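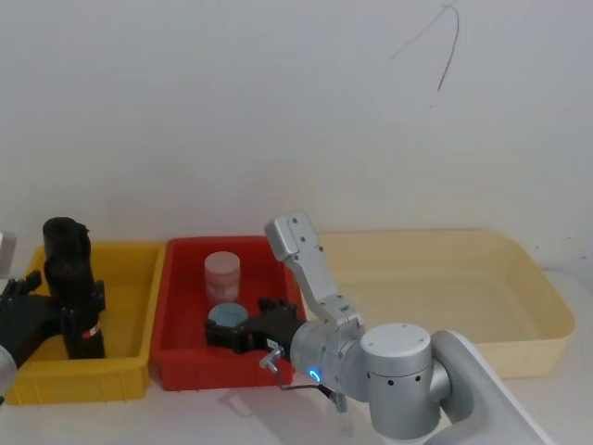 Filed under: Home Network

The house in Trarville has one cable entry point, in the utility closet, and for years the router lived there too. Signal in the back bedroom was poor. In June I replaced the single router with a wired access point on each floor, and these are my notes on the parts that took time.

The run from the closet to the upstairs hall is 13 meters. I used solid-core cable for everything inside the walls and stranded patch leads at both ends. Solid core does not like being flexed, so it should terminate at a wall jack and stay put. My first attempt skipped the jack and crimped a plug straight onto the solid cable. It failed after 7 weeks, with the link dropping to the lowest speed whenever the closet door was shut hard.

The switch is a Bremlow with six ports. Its web interface times out after a few minutes and discards unsaved changes, so I now write the VLAN table on paper first. Guest traffic gets its own VLAN, as does the Wumholm thermostat, which opens a connection to its server every few seconds and logged 3,000 DNS lookups in one afternoon. Blocking it entirely breaks the schedule function. Caching its lookups locally works fine.

Channel choice mattered more than transmit power. Both access points shipped at full power, and phones held on to the downstairs one long after they should have roamed. Dropping both to medium fixed most of it. The old laptop still clings and needs its wireless toggled by hand.

Still to do: label the patch panel and move the switch to the battery backup.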